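2023-01-12
Adhesive shelf-life check, batch two

Continuing the peel tests on the waterborne contact adhesive from Nirketlow. Question from Harish Murthy was whether the opened drums at Modcombe are still usable or should be written off. The unopened drum is the control. Both were stirred by hand for two minutes before sampling, then left to stand.

Strips are cotton canvas on canvas, 25 mm wide, brushed both sides, dried until clear, pressed with the small roller. Dwell time before pulling was 60 minutes for all of them. Arne Buschmann wanted an overnight set as well, and those are on the rack under the window with his initials on the tags.

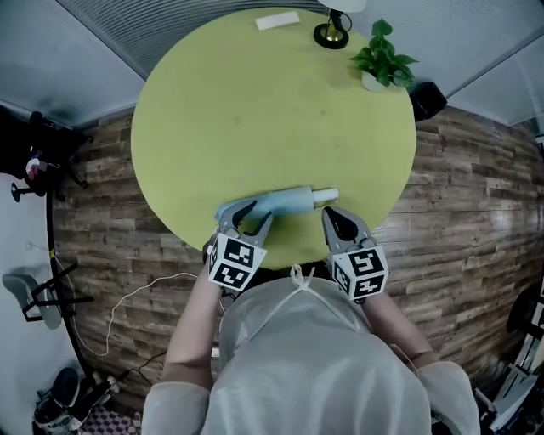
Viscosity first. The old drum reads higher than the control by a margin I would call significant, and the cup took noticeably longer to drain. I repeated it with fresh filtering and got the same order. For color matching of dried films I need a background that does not hide yellowing, and the round yellow-green table is a poor choice for that: an aged film on clear sheet disappears against it. Gray card from now on. The film comparison made before I noticed this is struck out in the log and will be redone.

Peel results, old drum: failure mostly at the fabric face, with some legging in the middle third. Control: cohesive failure along almost the full length. Mean values are close, but the spread on the old drum is much wider, and two strips let go with hardly any load. I do not want to average those away. Vasanthi Nadar suggested skinning at the top of the drum, with flakes carried down by the stirring. Plausible. The filter had lumps on it.

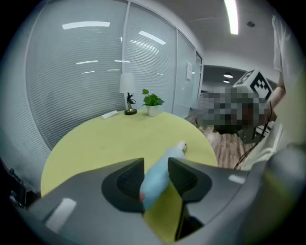 The next step is to sample from the lower half without stirring and compare against a strained sample. If the strained material peels like the control, the drum is worth keeping with a 200 micron bag on the outlet. If not, it goes.

Solids content by oven still to do. The balance drifted all morning – door open to the corridor – so I have no dry weights I trust. Dishes are tared and labeled 1 to 12 in the desiccator. Please leave them there.

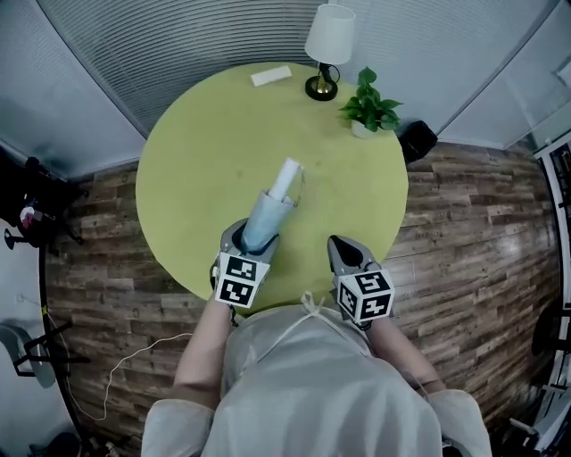 Humidity was not logged during drying, which weakens any comparison with the March set from last year. Ognjen Yordanov has the spare logger and will bring it over. Drying until clear is also a judgment call, and mine may differ from his.

Open items:
Strained versus unstrained pull, same canvas roll.
Redo film color on gray card.
Ask Nirketlow for the original viscosity range on that lot.
Arne's overnight strips, pull at the same speed as mine.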